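Equipment planning: hand-held grippers for the January cycle
Posted Jul 25, 2025 by Marcela Vávra, Jurnau equipment desk

The request window for the January budget cycle is open. Most of the money this time goes to hand-held grippers and the parts that wear out on them, so the notes below deal mainly with those. Requests for arms, bases and compute follow the same form as last year and are not covered.

Where we stand

Drollstead and Stuvov have both asked for more pairs. Urban has asked for none but wants its spares line doubled. Xuân Ngô went through the three requests and found that they had been written on different assumptions: Drollstead counted a pair as one unit, Stuvov counted each hand, and Urban left the column blank. For January, one unit is one hand. A two-handed station is 2 units. Please correct any draft that says otherwise before it goes to Svetozár Hájek for pricing.

The ceiling per unit is 600 euros, complete with fingers, pads and cable, without the camera. Cameras are bought centrally and should not appear in site requests. Two drafts included them and were returned.

What the units are used for

Household tidying remains the main task family, and it drives the choice of fingertip. The items are small cartons, wrapped parcels, soft bags and pouches, picked up from a table and put somewhere else or thrown out. Rigid boxes are easy to hold with any pad we have bought so far. Thin plastic bags are less forgiving, and a lid that has to be kept open while the other hand drops something in calls for a second gripper with enough reach to stay clear of the first.
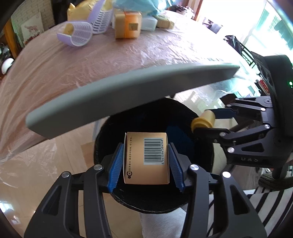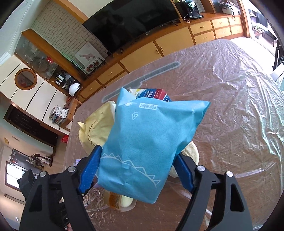
Small carton over the bin in the first, light blue bag over the table in the second. Blue pads in both.

Pads and other wear parts

Pads are the largest recurring cost and the one most often underestimated. Sites have been ordering them when they run out, in small lots, and paying shipping each time. From January they will be bought in one order for all three sites and held at Jurnau. The planned stock is 88 pads. Ľubica Štefanec keeps the list and will release them against a short note giving the site and the unit number. No purchase form is needed for released pads.

Pivot screws and screw caps are cheap enough that we do not budget them separately. Put them under "fasteners" with everything else. Linkage plates are a different matter: a bent plate means the whole finger goes back, and the lead time was long enough last winter that Stuvov worked one-handed for part of a month. Each site should therefore hold one complete spare finger assembly per station. Spare assemblies are charged to the site.

Pads of another color or profile may be requested, but only for a whole site. Mixed pads within one site made the last round of recordings harder to sort, and Anežka Jurčo has asked that it not be repeated.

Consumables for the task itself

Several people asked whether table covers, bins and the objects being handled can go on the equipment request. Covers and bins can, under "station furniture," up to 74 euros per station. Objects cannot. Cartons, bags and packaging come out of the site's running costs, and most of it is packaging that would have been discarded anyway. If a lidded bin is requested, state the lid type (swing, lift or pedal) and the opening diameter. "Bin, black" was not enough for Svetozár to price.

Filling in the form

- One line per item, quantity in units as defined above.
- Give the serial number of any unit being replaced. A unit without a serial number is treated as an addition.
- Spare finger assemblies: mark left or right. They are not interchangeable on the older units.
- Quotes older than 2 months will be requested again.
- Leave the currency column alone.

Still open

Calibration after a finger swap is done at Jurnau at present, and Urban would like to do it on site. That would mean buying a second fixture. Xuân is getting a price, and until there is one the fixture stays off the January list - sites should plan on sending units in as before.

Questions about pricing go to Svetozár, questions about pads to Ľubica, and the rest to me.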